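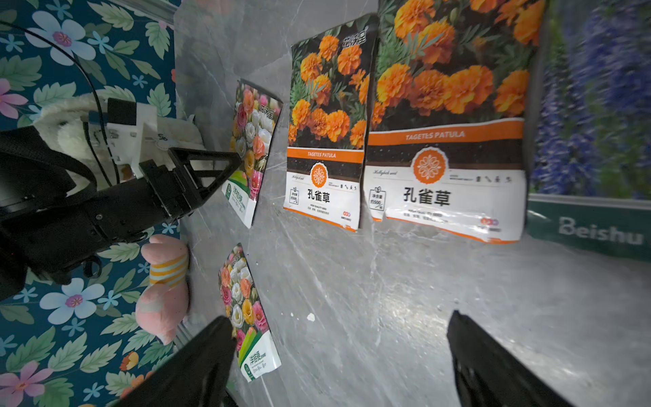
Monique Chauvin wrote in to say that her detector finds every seed packet on the table and the planner still reaches for the gap between two of them. She asked whether she should retrain or change the grasp scoring. Change neither one yet. The usual cause is the step in between, where two packets of the same design get merged into one mask. This page shows how to fix that step in Tandevine.

What you need

Tandevine with the wrist camera node running
A finished hand-eye calibration
Depth aligned to color
A trained packet detector (any one that gives you boxes and class names)

The steps were written on the Sadholm bench setup, but nothing in them depends on the arm.

Step 1. Mask out the gripper

The fingers reach into the bottom of the view at all times, and the left one can hide part of a packet, as it does here with the lower lisianthus. If you leave the fingers in, the segmenter treats the dark edge as the end of the packet and the center comes out wrong.

Open the gripper to the width you use for approach. Save a mask at that width and set it as static:

mask.gripper.mode = static
mask.gripper.dilate_px = 2

If your approach width changes from pick to pick, use mode = model and let the mask follow the joint state. It costs a little time per image.

Any packet that touches the gripper mask should be tagged "partial". Do not plan a grasp on a partial packet. Move the wrist and look again.

Step 2. Limit the search to the table plane

A packet detector trained on flower photos will respond to flowers. On this table there is floral wallpaper on the left side and a backdrop of blurred blue and purple flower spikes on the right, and both are good at producing false boxes. Raising the score threshold removes some of them and also removes packets with glare on them, so use geometry for this.

Fit the plane once from depth, with the table clear. Then draw the table polygon in the base coordinates, keeping it inside the edge of the wall. In the perception file:

roi.type = plane_polygon
roi.height_min_mm = -2
roi.height_max_mm = 30

The lower limit is slightly negative to allow for depth noise on polished surfaces. The upper limit keeps curled corners in. Project the polygon into each new image using the current wrist pose. A fixed crop in pixels will be wrong as soon as the arm moves.

Step 3. Handle glare

Glossy packets reflect the room lights, and the streak often lands on the white panel with the plant name. The marble does the same between the packets. Depth is usually missing or wrong in those areas.

Mark every pixel that is close to full white in all three channels as unknown. Unknown pixels may belong to a packet, but they may not create an edge. That second rule is the one people leave out. Without it, one packet with a streak across it comes back as two short ones.

Shorter exposure helps too. We run 800 microseconds at Sadholm and turn up the gain a bit.

Step 4. Split packets of the same class

With the marigold packets side by side and overlapping, class labels are no use as a border. Both say the same thing, and the orange flowers of one run into the orange flowers of the other.

Use the printed layout. Each marigold front has one orange band reading TAGETES PATULA, and that band is easy to find by color and shape. Take each band as a seed for one packet:

a. Find the bands inside the merged mask.
b. Fit a line to each band. This gives the packet's rotation.
c. Place the packet template on the band, scaled from its real size and the camera pose.
d. Give each pixel to the template that fits it best.
e. If two templates share more than 21 percent of their area, tag the pair as "stacked".

For packets with no band, such as the lisianthus, use the green and white label at the bottom in the same way. Templates live in one folder per class, and the Vasseur template editor will export them in the right format.

Do the fit after projecting to the table plane. From a steep camera angle the packets look stretched, and a rectangular template laid on the raw image will not match.

Step 5. Send the result to the planner

Publish one entry per packet with center, rotation, class and tag. The Homadska planner reads the tags in this order: free packets first, then stacked, and partial ones never. For a stacked pair it needs to know which packet is on top. Compare how much of each template is visible and pick the more complete one. If the two are close, send the wrist to a second view.

Checking it

Run the node with drawing turned on and the arm stopped. Move one packet by hand and watch its outline. The outline should follow and its neighbor's should stay put. If the neighbor moves too, the masks are still merged, and the band color range in step 4 is the first thing to look at. A full pass takes about 30 milliseconds on our machine with the static gripper mask.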